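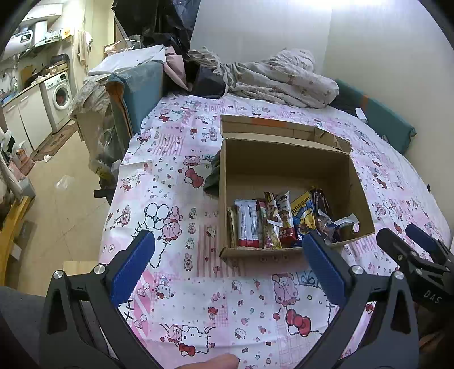

Open cardboard box on a patterned bedsheet.

Dilleo Begins Winter Trials of Electric Delivery Van
Dilleo has started cold-weather trials of its Drillik electric van on the Pinheiro test route. The program covers 16 vehicles and will continue through February. Each van carries a full load and is driven 200 miles between charges.

Vasco Torres, head of vehicle testing, reported that the first group has completed 807 hours on the road. Braking and cabin heating will be reviewed next, and the results will be shared with fleet customers in the spring.

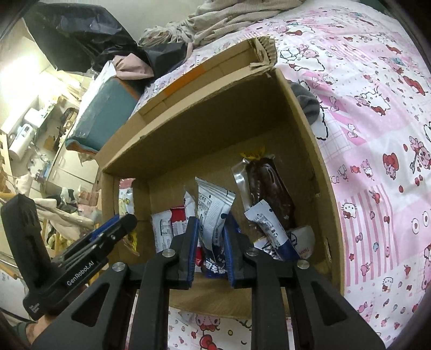 Didetti Depot Hours
The Didetti service depot will close at 3 p.m. during the trial period. Parts orders may be placed by telephone.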